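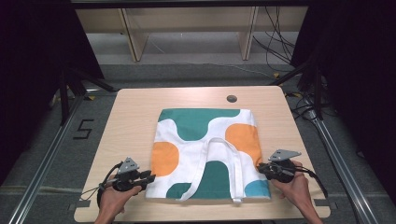

A respondent at Claveswood held that a tote bag cannot be folded, only persuaded to lie down for a while, and asked that this be entered in the results. We enter it here. It is a fair statement of the position taken by most of the people we spoke to, and it was the view we had expected to spend this section correcting.

### 4.2 The flat fold and the heap

The canvas tote occupies an awkward place in household storage. It is too soft to stand up, too useful to throw out, and too numerous to ignore. Shirts have a front, a back and a long tradition of instruction. Totes have handles, which belong to no panel and defeat most plans made for the panels. Earlier work on linen closets (Section 2) treats bags as "miscellaneous textiles" and moves on to towels with visible relief.

We asked 15 households to fold the bags they owned and store them as they liked. After 14 days we came back and looked in the drawer. No method was taught at the first visit. At the second, we recorded the state of each bag as *flat*, *rolled* or *heap*, the last being a category we tried to name more politely and could not.

Two findings deserve attention before the tables.

First, the handles decide almost everything. Folders who tucked the straps inside before making the first crease produced a packet that survived being moved. Folders who left the straps out produced something that looked just as tidy on the table and caught on its neighbors as soon as the drawer opened. Several participants knew this and left them out anyway, on the grounds that a strap is what you pull when you want the bag. The argument is sound. It is also how one pulls out four bags at once.

Second, pattern matters more than we had allowed for. A plain bag gives the folder nothing to line up, and people simply folded until it was small. A bag with a large print invites alignment. With big rounded patches of color, as on the bag in Figure 3, participants tried to bring the edges of the shapes together, found that the shapes had not been drawn with this in mind, and started over. Our notes for the Imine pilot contain the phrase "chasing the orange" in three different hands. 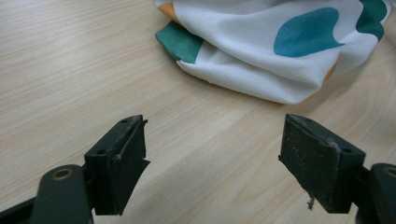
**Figure 3.** White cloth with rounded spots in teal, dark green and orange, bunched on a light wooden tabletop. Coded as *heap*.

The restart is where time goes. In the Lefèvre apartments, which have shallow kitchen drawers and tenants with firm opinions about them, a restarted fold took on average 20 seconds longer than one carried through badly. The badly completed folds fared no worse at the second visit. We checked this result several times, partly from diligence and partly because two of the authors had been restarting their own folds for years.

It would be easy to read the heap as a failure, and our first coding sheet did exactly that. The heap has merits. It needs no surface and no attention, and it fills the odd corner behind the colander that a flat packet wastes. Its defect is one of retrieval: the owner can see that there is a bag and cannot tell which. Bold prints soften the defect, given that a single patch of color showing at a crease is often enough to identify the bag. Owners of plain bags had no such help and tended to take whichever came out first, then complain about its size at the store.

Rolled bags form a small group and are discussed with the Kovo drawer inserts in Section 4.3. We note only that rolling was proposed with great confidence at the first visit and had mostly come undone by the second.

One limitation should be stated plainly. Participants knew we were coming back. At least one drawer showed signs of having been folded that morning, including the dish towels, the oven mitts and a plastic bag from a bakery, creased into quarters with real skill. We coded it as *flat*.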